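Chamado: mesa dobrável Trultach não trava na posição aberta
Estado: resolvido, aguardando peça de reposição 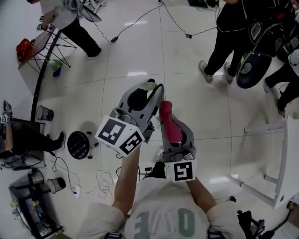 Aberto por: Mahtab Shirazi
Data: 5 de outubro de 2020
Local: sala de piso branco, prédio Geraghty

Descrição do problema
A mesa dobrável da sala abre normalmente, mas a trava debaixo do tampo não fica presa. Com qualquer peso em cima, as pernas cruzadas correm um pouco e o tampo baixa de um lado. Percebi hoje cedo, quando apoiei uma caixa de material e ela escorregou. Não caiu nada no chão. A mesa foi comprada em abril, junto com outras duas iguais, que estão na sala ao lado e não têm o defeito.

Aproveito para registrar que há cabos e fontes pelo chão dessa sala. O piso é de placas grandes e brilhantes, e fica fácil tropeçar num fio ou arrastá-lo com o pé da mesa.

Primeira resposta – Đạt Lưu
Mahtab, por favor confirme três coisas:
1. Se a mesa balança também sem nada em cima.
2. Se as quatro ponteiras de borracha estão nos pés.
3. Se a trava faz o clique ao abrir.
Enquanto isso, deixe só coisas leves sobre ela.

Retorno – Mahtab Shirazi
Sem peso ela fica firme. Falta uma ponteira, no pé do lado da parede. A trava faz o clique, mas solta se eu empurro o tampo com a mão. Procurei a ponteira pela sala e não achei.

Verificação no local – Đạt Lưu
Fui à sala depois do almoço. Virei a mesa e medi a folga da trava com um calço. O parafuso que segura a lingueta estava frouxo, quase saindo. O pé sem ponteira deslizava no piso e forçava o mesmo lado.

O que foi feito:
- Apertei o parafuso da lingueta e coloquei uma arruela de pressão.
- Pus uma ponteira provisória, retirada de uma cadeira Vulladum fora de uso. Serve, mas é um pouco larga.
- Passei um pano seco no piso sob a mesa.
- Testei com 20 kg no centro do tampo durante 30 minutos. A trava não soltou.

Não mexi nos cabos, pois não sei quais estão em uso. Sugiro juntar os fios finos com abraçadeira e levar os mais longos para perto da parede. Temos um pacote de 200 abraçadeiras no almoxarifado, é só pedir.

Retorno – Mahtab Shirazi
Testei de novo no fim do dia e a mesa está firme. Vou buscar as abraçadeiras amanhã e arrumo os cabos com o pessoal que usa a sala. A ponteira provisória pode ficar até chegar a nova.

Pendências
- Ponteira original: pedida à Gamis, prazo de entrega em torno de 20 dias.
- Conferir o aperto do mesmo parafuso nas outras duas mesas – Đạt Lưu.
- Cabos no chão – Mahtab Shirazi.

O chamado fica aberto até a troca da ponteira.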